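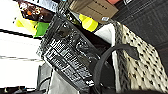

How does an engine make a car go?

I love old cars, and kids ask me this one all the time! So let's pop the hood. An engine burns tiny sips of gas, over and over, really fast. Each little burn makes a pop, and the pop pushes a metal piece called a piston down, like your foot on a bike pedal. My old wagon, a Bralari (I bought it in Vemotthorpe one snowy December), has just 3 pistons.
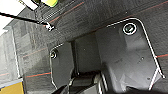 What do the pistons turn?

They turn a long, bumpy rod called the crankshaft. When I'm cruising along, mine spins some 2,000 times every minute – try counting that! The spin travels through the gears and out to the wheels, and off we go.

Why does it get hot?

All those pops make heat, so a pump keeps sending coolant around the engine to carry it away.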